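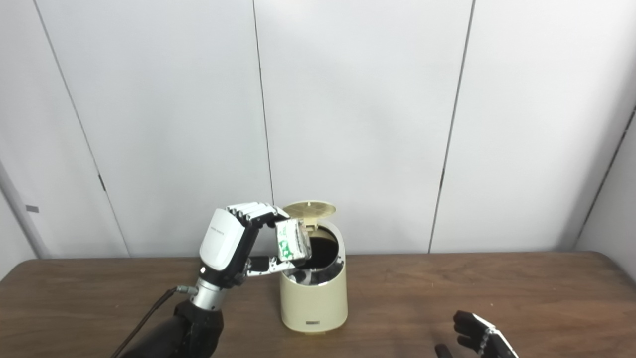
Issue 55, page 6

The river does not read the agreement

For three years the people of the upper Steston valley and the management of the Prorstead nature reserve have been trying to share the same piece of forest. Lerato Sithole has been present at nearly all of their meetings, first as an interpreter and later as coordinator for the valley communities. We met in the back office of the Buthelezi community hall, where the maps are kept.

On the wall behind her desk hangs the largest of these maps. It was drawn by hand by residents of four villages, and it shows the forest in a way that no official map does. There are the places where the honey trees stand, the pools where fishing is closed during the spawning weeks, the graves, and the paths that are used only by women who collect fibre. The border of the reserve was added afterwards with a red pencil. It crosses two of the graves and most of the honey trees.

"When people saw the red line for the first time, the room became very quiet," Sithole says. "One old man asked me if the line was already there or if it was only a proposal. I had to tell him it was there since before I was born. He had walked over it every week of his life."

The reserve was declared in the time of the previous forestry law, when it was usual to draw such borders in an office far away. For decades it did not matter much. There was one ranger, he had no vehicle, and he came from the valley himself. The difficulties started when the reserve received new funding and the rules began to be applied. Suddenly it was forbidden to collect honey, to cut rattan or to set a fish trap inside the red line. Eleven people were fined in the first season.

Sithole does not want to describe the reserve as an enemy. She repeats this several times during our conversation, and she asks me to write it down. "The rangers are also tired. They have to protect a very large forest from real loggers, with real chainsaws, who come over the ridge at night. And then they must spend the morning writing a fine for a grandmother with a basket. Many of them were ashamed of it. They told me so."

The first meeting between the two sides was arranged by Pieter Van der Merwe, at that time deputy manager of the reserve. He has since retired and lives near the coast, and I spoke with him by telephone.

"I had seen the figures from our own survey," he says. "We had 738 plots, and the plots with the best canopy and the most hornbill nests were nearly all on the valley side, exactly where the people went in and out. On the other side, where nobody lived, we were losing forest every year. One does not need to be a scientist to ask a question about that."

His question was not welcomed by everybody. Some of his colleagues believed that the forest on the valley side was in good condition only because it was steep. Others feared that if honey collecting was allowed, hunting would be next. Van der Merwe admits that he could not prove them wrong. "I said, let us sit down with them and ask what they do there. We had never asked. We had a management plan of 55 pages and the people were mentioned once, under threats."

The meeting went badly. It was held at the reserve headquarters, which is half a day of walking from the nearest village, and it was held in the official language, which many of the older people understand but do not like to speak in public. Sithole, who had then just finished her teacher training, was asked to interpret. She remembers that a slide presentation took most of the morning.

"They showed a word, 'stakeholders'," she says. "I did not know how to translate it. I said 'those who have something to lose'. Then everybody from our side nodded, and the people from the reserve were pleased because they thought we agreed."

The second meeting was held under a roof by the river, and there was no presentation. Karabo Hlongwane, who keeps the honey calendar for her village, was the first to speak. I visited her on the second day of my stay. She is a small and very direct woman, and she was repairing a smoker while we talked.

"I told them how we do it," she says. "A tree is opened once, then it rests. The person who opens it must leave the lower comb. If he takes the lower comb he does not climb the next year, his cousin climbs. It is not written anywhere. I told them, if you want to write it, then write it, but write all of it."

Writing all of it took fourteen months. The result is a document that the villages call simply the paper. It describes which parts of the forest may be used, by whom, in which weeks, and what happens if somebody does not respect it. Honey and rattan are permitted in 3 zones. Fishing is permitted in the main river, but the side streams are closed completely, also to the rangers, who before had the habit of fishing there in their free days. Hlongwane laughs when she comes to this point. "That was our condition. They had to give something too."

Not all of the questions could be solved. The most difficult was the matter of new fields. Families in the valley practise a rotation in which a plot is used for two or three years and then left to the forest for a long time. Under the forestry law, a plot which has been left for more than ten years counts as forest and cannot be cleared again. The villages leave theirs for fifteen or more, because the soil needs it. By doing the better thing they lose the right to come back.

"Some families now return too early, only to keep the claim," Sithole says. "The soil is weak, the harvest is small, and from the satellite it looks like we are cutting more. So the law makes the thing it is afraid of." The agreement cannot change the law. It contains one sentence on the subject, saying that both parties recognise the problem. She calls it the saddest sentence in the document.

To know more about what is happening in the forest, the two sides asked for help from outside. Omid Safavi is an ecologist with the Notier programme, which supports monitoring in areas with shared management. He came for a visit of two weeks and has returned every October since then, at the end of the dry season.

His method is simple, he explains. Mixed teams, always one ranger and two persons from the villages, walk the same paths every month and note what they see and hear. They note hornbills, gibbons, fresh stumps, snares, the level of the river at 6 marked stones. "I have worked with more expensive systems," he says. "Their weakness was that the data went away to a server and came back as a report after two years. Now the team comes home, they sit down, and the same evening the whole village knows that there were snares at the upper pool. The village deals with it faster than I can open my computer."

I ask if the numbers show that the agreement is working. Safavi is careful. Snares have become fewer on the valley side. The hornbill nests are stable. Night logging from over the ridge has not stopped, but it is reported earlier. "Three years is nothing for a forest," he says. "If you write that the forest has recovered, I will be very unhappy with you. Write that people are looking at it together. That I can defend."

The river itself is a different worry. In the last rainy season it rose higher than the oldest marks, and a part of the bank with the closed pools was carried away. Two of the side streams now enter the river in another place. According to the paper, the fishing border follows a stream which is not there any more.

"The river does not read the agreement," says Sithole. She has proposed that the borders of the pools should be walked again every year after the rains, by both parties, and corrected in the document by hand. The reserve has accepted this in principle but its legal department has not. The legal department would like to have coordinates.

The new manager of the reserve, Bendik Nordin, has been in his position for eight months. He received me politely in his office and answered my questions with some caution. He supports the agreement, he says, but it was signed by his predecessor for a limited period, and it must be renewed next year. The funding of the reserve is also under discussion, and the donors have asked for a stricter definition of the core area.

"I understand that for the communities the zones are a living thing," Nordin says. "For the donors a zone is a colour on a map, and the colour must not move. My work is to stand between these two." When I ask if he has walked the honey paths himself, he says that he has been invited, and that he intends to go when the trees are opened.

Hlongwane confirms the invitation. She has also told him that he must carry his own water and that he will not be given the front place on the path.

For Sithole, the renewal is now the main work. She travels from village to village with a copy of the map rolled in a plastic tube, and she reads the paper aloud, paragraph by paragraph, in the language in which it was first discussed. People interrupt, and she writes the interruptions in the margin. In one village they wanted to add the fibre paths, which had been left out the first time because the women had not been asked while the men were present. In another they wanted to remove a family's name, and after a long evening it was decided that the name would stay.

I ask what she will do if the agreement is not renewed. She takes some time before she answers.

"The people will go to the honey trees anyway," she says. "They went before the red line and they went after it. But they would go again like thieves, early in the morning, without greeting the ranger. I have seen how it is when they greet each other. I don't want to interpret for them any more if they go back from that."

The next reading is in the highest village of the valley, a walk of five hours. She is leaving before it gets light, and the tube with the map is already standing next to the door.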